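Why does a jumper stretch when a tea towel doesn't?

July
By Georges Masri

Find a woolly jumper and a cotton tea towel. Hold the jumper by both cuffs and pull gently. The sleeves get longer and the middle gets wider. Now do the same with the tea towel, pulling from side to side. It hardly moves.

Both of them are made of thread. The difference is in how the thread has been put together. A jumper is knitted and a tea towel is woven, and these are two separate ways of turning thread into cloth.

What is weaving?

Weaving uses two sets of threads. The first set is stretched tight on a loom, side by side, like the strings on a harp. These are called the warp. The second thread goes across them, over one and under the next, until it reaches the far side. Then it turns round and comes back, going under the ones it went over before. The thread that travels across is called the weft.

If you have ever made a paper mat at school by sliding strips over and under each other, you have done weaving. Cloth is the same, with much thinner strips.

A small scarf might have 500 warp threads. Each one has to be put on the loom by hand before any weaving can start. At the weaving shed in Skunddale, where I learned, setting up the loom took me 8 hours the first time, and I had two threads in the wrong place. You can still see the mistake. It makes a thin line all the way down the scarf.

In a woven cloth the threads run nearly straight. When you pull along them, you are pulling on straight thread, and straight cotton thread does not have much stretch in it.

Try one more thing with the tea towel. Hold two opposite corners and pull. This time it does give a bit. You are now pulling slantwise, so the little squares between the threads get squashed into diamonds. People who sew call this direction the bias. A skirt cut on the bias hangs in soft folds.

What is knitting?

Knitting can be done with one single thread. The knitter makes a row of loops on a needle, then uses a second needle to pull a new loop through each old one. When the row is finished, the new loops are sitting on the second needle and the old ones are held in place below them. Then it starts again.

Look closely at the front of a plain jumper and you will see rows of tiny V shapes. Each V is one loop. The legs of the V go down into the loop underneath.

A loop is a bendy thing. Draw a loop of string on the table and pull it sideways. It gets wider and shorter. Pull it up and down and it gets taller and thinner. The string has not got any longer, it has only changed shape. A jumper does this in thousands of places at once, and that is where the stretch comes from.

A square of knitting that is 40 stitches wide and 50 rows high has 2,000 loops in it. That sounds like a lot, but in thick wool it would be smaller than a cushion.

Why do jumpers unravel?

If the top row of knitting is not fastened off, you can pull the end of the thread and each loop slips out of the one below it. A whole sleeve can come undone this way. Knitters sometimes do it on purpose. They buy an old jumper, pull it out, wash the wool to get the crinkles out and knit something new.

Woven cloth comes apart in a different way. If you cut it, the threads at the cut edge work loose and hang down in a fringe. This is called fraying. It starts at the edge and moves inwards slowly, and you can stop it by folding the edge over and sewing it down. Look at the tea towel again and you will find this fold, called a hem.

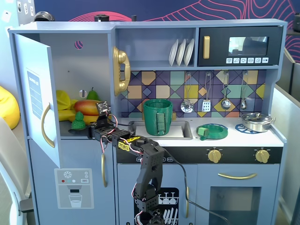 Some weaving needs no hem at the sides. Where the weft turns round to come back, it makes a firm edge called a selvedge. On shop cloth there are sometimes small holes or printed words along it.

What about T-shirts?

Most T-shirts are knitted. The loops are so small that it is hard to tell. If you have a magnifying glass, look at the front and you should find the same V shapes as on the jumper. On the inside you will see rows of little bumps, which are the tops and bottoms of the loops. Machines knit this cloth on hundreds of needles at the same time.

Jeans are woven. In jeans the weft usually goes over one thread and under two or three, and each row starts one step further along. This makes slanting lines that you can see without a magnifying glass.

Try weaving on card

You will need a piece of stiff card, some string, scissors and wool in two colours.

1. Cut an odd number of small slots along the top of the card, and the same number along the bottom.
2. Wind the string up and down through the slots, and tape the ends at the back. This is your warp.
3. Tie wool to the first string and go over one, under one, to the far side.
4. Turn and come back the opposite way. Push each row down with a fork.
5. Change colour when you like, tucking the loose ends in at the back.

Do not pull the wool tight when you turn. If you do, the sides will creep inwards and your mat will end up with a waist. Mine did – twice.

More to read
How does wool become felt?
What is a spindle?
Making colours from onion skins
Why do quilts have three layers?
Buttons, hooks and zips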